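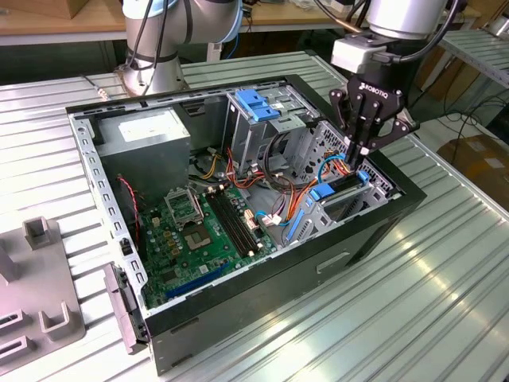
March
By Ankit Bisht

Speaker notes: Running a club on a small staff

Slide 1. Thank the hosts. Say who I am: assistant coach at Sondura, third season, handball before that.

Slide 2. We finished with 38 points and missed the playoffs by one win. Average home crowd was 815. The hall holds 4000, so it looks emptier than it sounds.

Slide 3. Staff. Head coach Sutrisno Entili, me, one physio, one part-time analyst. Rai has three people for goalkeepers alone. Don't complain here, just show the chart and move on.

Slide 4. What we changed after the Gotik loss. Video meetings went from an hour to 20 minutes. Players get their own clips the night before. Entili picks the clips himself. Pause for questions if the room is small.

Slide 5. Travel. The Wetilum trip is the long one. We used to leave on the morning of the game. Now we go on Friday, sleep there, and do a light walk-through at 10 a.m. We won one and lost one that way, so I can't claim much for it.

Slide 6. Injuries. 73 missed training days, mostly ankles and one shoulder. Explain that a day counts only if the player sat out the full session. Someone asked about this last time.

Slide 7. Next season. Two back-court players are leaving. We want a second physio before we want a new signing. The board has not decided.

Leave five minutes at the end. Handouts are by the door.

Recent
Gotik name new captain
Rai move Saturday start time
Youth trials: what to bring

Contact | Copyright | Back to top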